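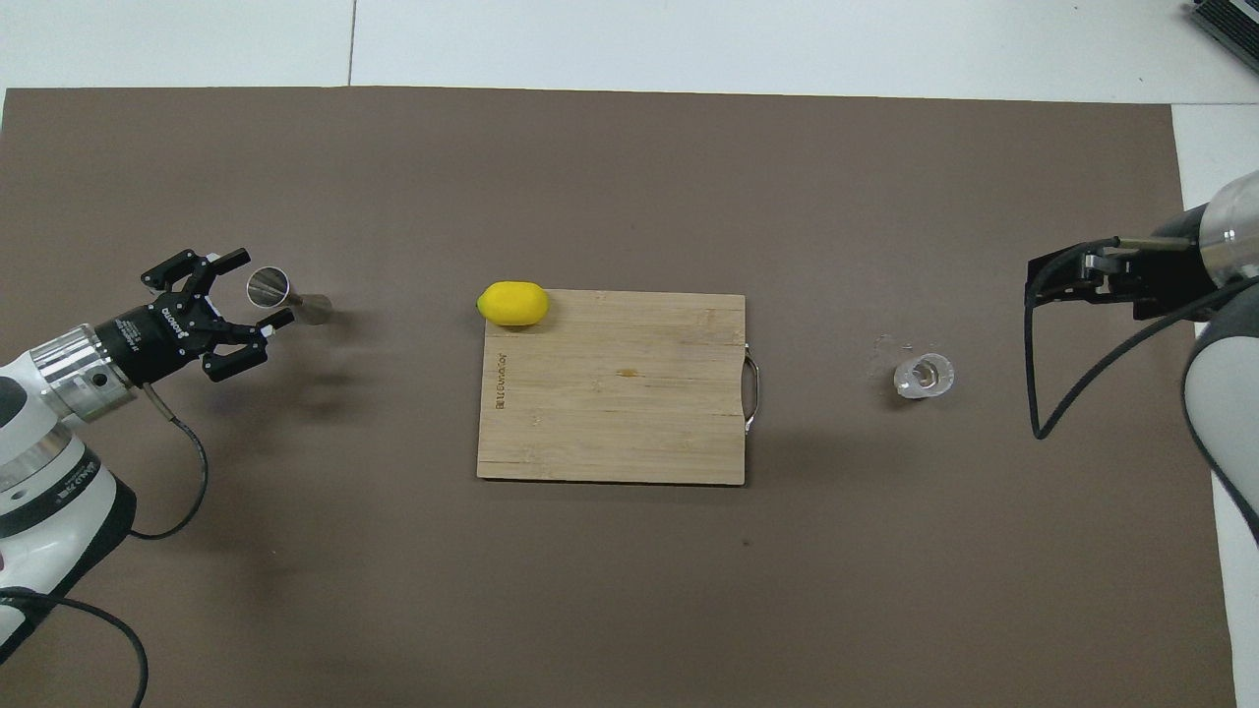 So I finally went to the Konberg open day, and I came home with a tote bag, a sore throat and a page of notes I can only half read. A few of you asked me to write it up, so here goes (grab a coffee, I ramble).

If you haven't run into them, Konberg is a small company that makes a scheduling tool for people who post on social media for a living, or for people like me who do it for a bakery, a dog groomer and their own blog. They open their office once a year and let users wander in, eat their snacks and complain to the people who write the software. I love this idea! More companies should let me complain to them in person.

I got there at opening time and there were already people on the stairs. Name badges had your name and then a blank line for "where to find you," so everybody wrote down whichever network they like best. Great icebreaker. I saw a lot of people squinting at each other's chests and typing into their phones. By lunch I had 15 new followers, and I think most of them even meant it.

The first talk was by Xuân Mai, who runs the support desk. She went through what people write in about, and the number one thing by a mile is "why did my post go out at three in the morning." Answer: the time zone in your profile. Mine was wrong too. I fixed it on my phone right there in the second row and felt very smug until I remembered that the bakery has its own profile, and that one was wrong as well. If you use the thing, go to Settings, then Profile, and look at the zone for each account separately. They don't copy over.

She also showed the new inbox, with comments and direct messages from all your accounts in one list. It's nice, but the search is slow and you can't mark a whole thread as done yet. Somebody asked when that's coming and she said November, with a face that told me I shouldn't plan my life around it.

After that we split up into little groups. Mine was Hiếu Triệu's session on profiles, and this was worth the train ticket by itself. He put up eight bios from people in the room (with permission, we'd signed a sheet at the door) and we rewrote them together. Mine was one of them. It said "Writer, dreamer, coffee person," and he read it out very kindly and asked, "So what would I get if I followed you?" Ouch! We ended up with one plain line about helping small shops get found online, plus the town I'm in. I've left it up since and I've already had a message from a shoe repair place two streets over, so I guess I'm retired from dreaming.

A couple of things I scribbled down from his session, in no order:

Put your town in your bio if your customers are local. Answer comments before you post anything new. If you invite people to a group, write them a real sentence, don't just hit the button. And don't link to five places, link to the one you check.

Lunch was catered by Ông, the noodle place downstairs, and the line went out the door and past the elevator. Go early if you ever attend this. I had the tofu one and would happily have had it twice.

The afternoon was mostly companies that plug into Konberg. Plemel does the short links and had a wheel you could spin for stickers. Garnov does reports, the kind you send a client so they believe you've been working. I got a demo with my own numbers, and my most-viewed post of the whole year, at 1,658 views, was a picture of a crooked birthday cake. The article I spent two weekends on got 116. I asked the guy if the chart could be upside down. He said no.

I skipped the closing panel to talk to a woman who runs the accounts for a roller rink, and we've agreed to look over each other's drafts every other week. She's funnier than me, so expect my captions to improve.

Things I'd change: more chairs, a coat rack, and please put the wifi password somewhere other than behind the coffee machine. Tickets were free but you do have to sign up through the newsletter, and it fills up quickly. If you went too and I missed you, leave your handle in the comments and I'll come find you!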